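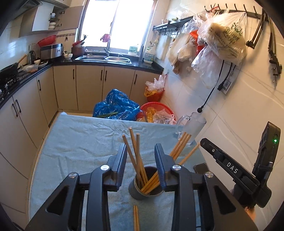 A hand-held gripper at a table with chopsticks in a metal cup and a glass mug, household kitchen.

Tusik Hand-Held Gripper Kit: Frequently Asked Questions

Last revised 7 April 2024. Applies to kits shipped from February onward. For older kits, see the archive page.

General

What is the Tusik kit?
A two-finger parallel gripper operated by hand, with a camera mount and recording software. The operator performs a task with the gripper and the kit logs video, finger opening and tool pose. The logs are used to train manipulation policies for robot arms that carry the matching Tusik end effector.

Do I need a robot arm to use it?
No. Recording needs only the hand-held unit and a charged battery. An arm is required to run a trained policy.

Who makes it and who sells it?
Budby designs and assembles the hardware. Vavgate handles orders, shipping and returns in North America. The recording software is called Asadi and is licensed with the kit.

Recording

What kinds of tasks are suitable?
Tabletop pick, place, insert and sort tasks with objects that fit between the fingers. Thin rigid items such as chopsticks, pens and spatulas are supported. They are harder than blocks or cups: a small error in approach angle will push the item aside before the fingers close. Plan on more demonstrations.

How many demonstrations do I need?
For a single task at a single table, start with 300. For thin items, or where the item has to go into a container with others already in it, we recommend 1,000. Vary the starting position of every object between demonstrations.

Can I record in an ordinary kitchen?
Yes. The kit was designed for furnished rooms. Pose tracking works from visual features, and cabinets, shelves, appliances and items on the floor all provide them. Plain white walls are the more difficult case. Do not clear the background before recording.

Does a window behind the work area cause problems?
It can. Auto exposure is locked at the start of each session. Point the camera at the table surface, wait for the indicator to turn green, then begin. If daylight changes noticeably, end the session and start a new one.

Are transparent objects supported?
Glassware may be present on the table and may serve as a source or target container. Tracking does not depend on it. Depth estimates on clear glass are unreliable, so the depth channel should be switched off in Asadi for these tasks.

Does the table need a cover?
It is optional. A matte cloth cuts glare and gives the fingers some clearance when picking up flat-lying items. Secure the corners. A cloth that slides during a grasp will spoil the demonstration.

Hardware

What do the ribs on the finger faces do?
They raise friction on narrow round items. Smooth pads are sold separately for flat packaging.

How much does the unit weigh?
982 g with battery and camera. Most operators take a break every 22 minutes, and the software can be set to prompt for one.

Can I operate it left-handed?
Yes. Remove the grip, turn it over and refit it using the supplied hex key. Run the calibration routine afterward.

How often should I calibrate?
After any drop, after changing fingers, and at the start of each recording day. If the logged finger opening does not return to zero when the fingers are fully closed, calibrate again before continuing.

Data

Where are the recordings stored?
On the internal card until you transfer them. Nothing is uploaded unless you turn on sync in Asadi.

Recordings show my home or a customer's home. Can I mask parts of the video?
Asadi can blur faces and printed text on export. Masking is applied to the exported copy only. The original stays on the card until deleted.

Which export formats are available?
HDF5 and Zarr. Video can also be exported separately as MP4.

Support

Who do I contact with a technical question?
Fereshteh Fallahi, applications engineering, Budby. Use the support form and include the serial number and the session log. Questions about orders and returns go to Vavgate.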